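Simulated hand keeps pushing the cup instead of gripping it

Asked in Home Builds, Thursday

G'day all. I'm building a two-armed kitchen helper in the garage and doing the practice runs in simulation first, as I've already blown $3,250 on parts and can't afford to crunch a finger. The job is simple enough: right hand grabs the cup, moves it across, pops it in the dish rack. Left hand is meant to steady the rack.

Trouble is the right hand comes down over the cup and then the cup just skates away when the fingers close. I've had 35 goes at it. This is how I've got it laid out at the moment, right hand over the cup and left hand out over the yellow rack:

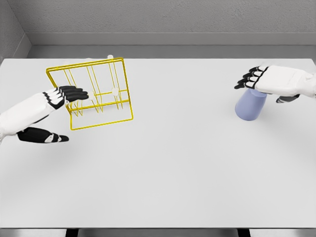
Render: Eirini Mavromatis / Skeltadby shared workshop

Friction on the cup is whatever Umon gives you by default. Is it my friction, my grip or the whole approach? Any ideas welcome, I'm going a bit spare!

Eirini

2 answers

Sarantis
I'd look at the approach before you touch friction. You're coming in palm first from straight above, so if the fingers touch before the thumb does, the cup gets shoved sideways. Try coming in from the side, lower down, with the thumb already open, and close slowly. Also check the collision shape on the cup. Mine was a plain box once and I lost a whole weekend to it (grr). I'd leave the left hand parked until the right one behaves.

plillent_pete
crank the friction up, worked for me. 300 steps to close the hand if you're doing it faster than that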